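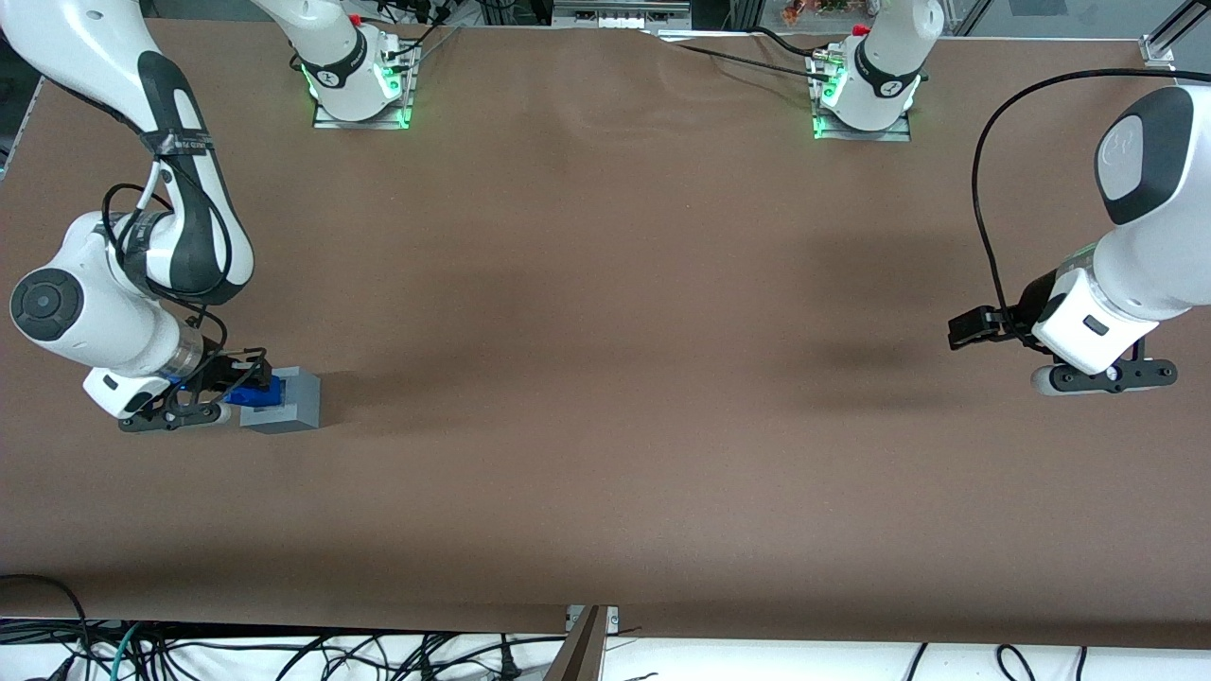 When I moved to Trurkcombe I had 4 boxes of small parts and no idea what was in them. My late uncle collected building pieces, adapters, caps, little blocks from sets that are not sold anymore, and he kept everything. For a long time I tried to sort them on my desk, which has a shiny top, and after one hour my eyes were tired. Now I cover the table first. A matte brown covering is very good for this work: a royal blue piece is easy to find on it, and even a light gray block, which I always lost before, stands out well. Small creases at the upper edge do not disturb me.

My friend Telmo Urquijo sorts by color. I tried his way in August and I was not happy, because afterwards I had a full box of gray and I still had to look at every piece in it. So I began again by shape. I put the pieces that can fit together side by side, and I try the pair before I decide on the box. If it does not go in easily, I do not push – old plastic can crack, and I have broken a few already.

For the boxes I use the flat ones from Jilier, with 60 small compartments. They are not cheap. The lids close well, but the labels fall off after some weeks, so I write with a pencil on paper tape. I still have one bag which I have not opened. It says "Mollah" on it in my uncle's handwriting, and I do not know what this means. If you know, please write to me.

Contact | © Gaëtan Gilbert, April 2023 | Back to top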